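Home > Reviews > Storage > Bins and Trays

Trarano wide metal bin, gray, two of them - long-term review

By Haris Khattak
February 3, 2020

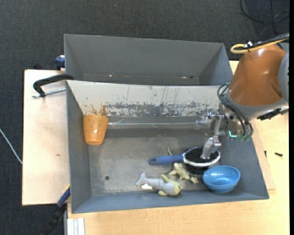
Both bins, the front one with toys, brush, cup and bowl in it.

Quick one tonight, been promising this for weeks. I've got the two gray Trarano bins, the wide open kind with the sloping sides. Bought them to stop small stuff living all over every flat surface. Had them long enough now to say what's good and what isn't.

Short version: like the shape, don't love the paint. Would buy again at the right price. Read on if you want the grumbling.

Why these and not plastic. Had plastic before, a stack of Cleston tubs. They crack. Always at the corners, always in winter, and then you've got a tub with a sharp lip that catches your sleeve. I'd thrown out enough of them. Daniyal Virk had metal bins in his shop and kept going on about them, so I went looking, and the Trarano was the one that was wide and low enough to see into. That was the whole test really. If I can't see the bottom I don't use it.

Shape

Best thing about it. Sides slope out, so your hand goes in flat and you don't bark your knuckles. You can stand a cup up by the wall and lay a brush down in the middle and still get at both. Tall bins, everything goes in a heap and the thing you want is at the bottom. Here it spreads out. Mostly. Stuff does drift over to one side and I've stopped fighting that.

Small things are fine. Plush toys fine. Kitchen things fine. A bowl sits in it without fuss. Long handled things are OK up to a dish brush, past that they ride up the slope and stick out, and I keep the broom attachments somewhere else.

No lid. There isn't one sold for it either, I asked. Hayat (the store I got it from) said maybe later in the year, didn't sound like they meant it.

Paint

So. The paint. The back wall on mine is off-white up top and the lower part has gone. Chipped and scraped in one long band, right the way along, bare mottled gray showing through. Thin dark scratches above that. And there's a rusty orange-brown smear at the left end that I am not happy about. The floor is scuffed too but I don't mind a scuffed floor, it's a floor.

I'm not gentle. Things get tossed in from a distance. But a metal bin should take a plush fish and a plastic cup without shedding its coat, and if yours is going to live somewhere damp I'd think hard. Sohail Usmani keeps his in a dry closet and his still looks new, he says. Mine's had a rougher life than his.

What I'd do: sand the band back, wipe it down, spray can of something for metal, two coats. Haven't done it. Will do it. My wife has stopped asking when.

Also there's a small round hole in the floor of the bin. Doesn't bother me much. Coins and beads, watch out. I put a scrap of tape over the one at my old place and it lasted a week, the tape I mean, then it curled up and collected fluff.

Cleaning

Easy enough. Warm water, drop of dish soap, the blue brush with the black middle (had that years, no idea who made it, still the best brush in the house), then dry it properly with a towel. Do NOT leave it to drip dry. Water sits along the seam where the wall meets the floor and that's where you want it least. I run a dry cloth along there with one finger. Takes a minute.

Don't use steel wool. I did once on the outside and you can see exactly where.

Crumbs come out if you tip it over the sink. Hair doesn't. Hair needs the cloth.

Noise

Should of put this first for anyone with a baby. It's loud. Drop a hard toy in and the whole house knows. A cut piece of felt in the bottom fixes it but then you're washing felt, so pick your poison. I went without after a month. Soft toys make no sound at all, obviously, and the kids' soft ones go in first so the hard ones have something to land on. That works until they get taken out again.

What goes in ours

Changes every day. Right now a mix - a plush fish, gray and yellow, that gets fought over, a pale green toy thing with limbs going in every direction, the orange cup, the shiny blue bowl, the brush. Humaira Rizvi (neighbor, tidy person, labels on everything) would never put a brush in with toys and has told me. Fair. The plan was toys in one bin and kitchen things in the other and the plan held for maybe two days.

If you want to do it properly, get two and stick to it. One behind the other works well if you've got a deep surface. You use the front one more, so swap them now and then or the front one takes all the beating. I didn't swap, see paint.

Price

I paid 1,344 for the first and 1,562 for the second, same store, same bin, a few weeks apart. Delivery was 200 on top of the second one and nothing on the first. Make sense of that if you can. They did knock 100 off when I complained on the phone, so complain on the phone.

The Forkberg one is cheaper and I looked at it in person. Thinner metal, you can flex the wall with your thumb, and the sides go nearly straight up. Daniyal Rizvi has it for garage bits and is happy. For toys and kitchen stuff I'd still go with the slope.

Good: wide, low, easy to see into, doesn't crack, wipes clean.

Bad: paint, noise, no lid, price jumps around.

Would I get a third? Yes, if they fix the finish. If they don't, I'd buy one secondhand already beat up and paint it myself before anything went near it.

Edit: someone asked if they stack. Empty, yes, one drops down inside the other and then they grip and you need two people to get them apart. Put a bit of cardboard between. Full, no, don't try it, the top one just sits in your stuff.

Edit 2: yes the cup is dishwasher safe, no I don't rember where it came from.

Filed under: storage, metal bins, kids stuff, kitchen

Home | Reviews | How We Rate | Ask Us | Older Posts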